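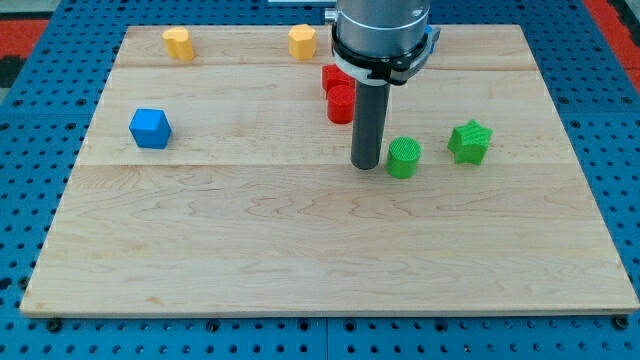
Unari Tabletop Pushing Kit

Product code, pricing and lead times are on the order form. This page covers the contents of the kit, the method it was built for and the results we are prepared to stand behind.

Overview

The Unari kit reproduces the non-prehensile manipulation bench described in the Isstead pushing study. The task is language-conditioned rearrangement: the operator gives a short instruction ("put the green star beside the blue cube") and the arm carries it out by pushing blocks across a wooden board with a rod. Nothing is grasped or lifted. The policy takes the camera image and the instruction and outputs planar velocity for the rod tip, with height held constant.

Colour and shape both vary across the set, and some shapes recur in more than one colour. An instruction that names only "the star" or "the cylinder" can therefore be ambiguous, and the method is scored partly on how it handles such cases.

Supplied items

Maple board, oiled finish
Printed block set, with STL files
Cylindrical pushing tool and wrist adapter
Mounting hardware for perforated tables
Grornix controller licence, one seat
Calibration target and printed manual

The arm, table and camera are not included. The adapter fits most collaborative arms with a standard tool flange; check the bolt circle before ordering.

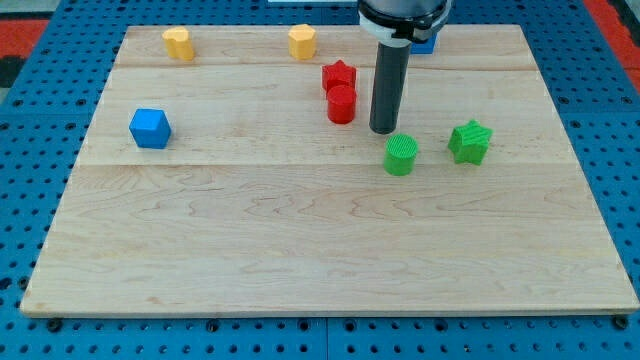
Photo: Inmaculada Barrios / Isstead

Method

The policy is trained by behavioural cloning on 1,000 teleoperated demonstrations. Instructions are written after the fact: an annotator labels each segment with the command that would have produced it. Training takes almost 17 hours on a single workstation card. Relabelling scripts are included with the licence.

Results

With tip height fixed and the board levelled, the reference policy completed 92 per cent of single-step instructions. Most failures were blocks that rotated about the contact point and left the intended path. Stars were the worst for this. Multi-step instructions are reported separately in the Ortuño benchmark notes, prepared by Visitación Arroyo.

Setup notes

Level the board before calibrating. Set rod clearance with the supplied shim, then repeat the check at all four corners. Recalibrate the camera if the board is moved. Blocks should be wiped with a dry cloth; solvents change the surface friction and will invalidate any comparison with the published figures.

Warranty

Board and tool are covered for 12 months. Printed blocks are consumables and are not covered.

Page revised 22nd April. Replacement block sets ship from May.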